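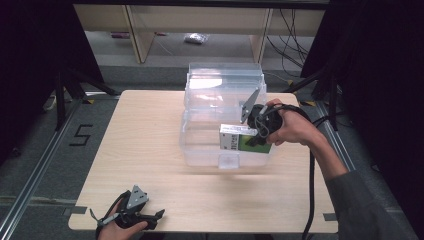

Household records should be sorted before they are stored. Allow one Friday afternoon, and clear a table large enough for all papers. A clear plastic container lets residents check its contents without unpacking it. Label each container by year.

Home Services Forms Contact
Search this site Enter keyword

Keep tax receipts apart from warranties, and store both away from the laundry.
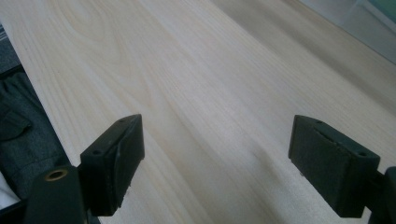
Review the labels each March. Enquiries may be directed to Hjørdis Halvorsen, Travbridge Records Office.

Filed under: Household Advice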